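# Chapitre 5 -- L'égouttage et le rangement de la vaisselle

Dans le chapitre précédent, nous avons étudié le lavage à la main. Beaucoup d'élèves pensent que le travail est terminé quand la dernière assiette sort de l'eau de rinçage. Pourtant, une vaisselle bien lavée peut se salir de nouveau si elle est posée sur un torchon humide ou empilée trop tôt.

Le mot « égouttoir » désigne le support sur lequel on laisse partir l'eau. Il existe en bois, en plastique et en métal. Dans la cuisine d'application de Pristby, où ce cours est donné depuis septembre, nous travaillons avec des modèles en fil métallique. Jirayu Ruangrit, qui a préparé les exercices du chapitre, demande toujours aux élèves de regarder d'abord le support vide -- la place des fils, la forme de la base -- et ensuite seulement d'y mettre les assiettes.

L'égouttoir noir se tient devant un mur blanc, à côté d'une surface sombre et plate. Les fils minces forment des fentes vers le haut, et la base est faite de lattes et de barres serrées, avec un rebord relevé sur le côté gauche. 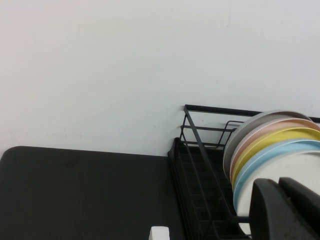
## 5.1 Choisir l'emplacement

L'égouttoir se place le plus près possible de l'évier, du côté où l'on pose la vaisselle rincée. On laisse un passage d'air entre le support et le mur. Si le mur est peint, il faut l'essuyer régulièrement, car les gouttes y laissent des traces à la longue.

Avant de commencer, vérifiez les points suivants :

- le support est stable et ne bouge pas quand on appuie sur un coin ;
- le bac est propre et bien placé sous les fils ;
- une surface libre reste disponible pour les grandes casseroles.

Les assiettes se rangent debout, de la plus grande à la plus petite. Les verres se posent à l'envers, sans se toucher. Les couteaux sont mis à part -- la pointe vers le bas -- et on les essuie en premier.

**Exercice.** Dessinez le plan de votre cuisine et indiquez avec des flèches le chemin d'une assiette, de la table jusqu'au placard.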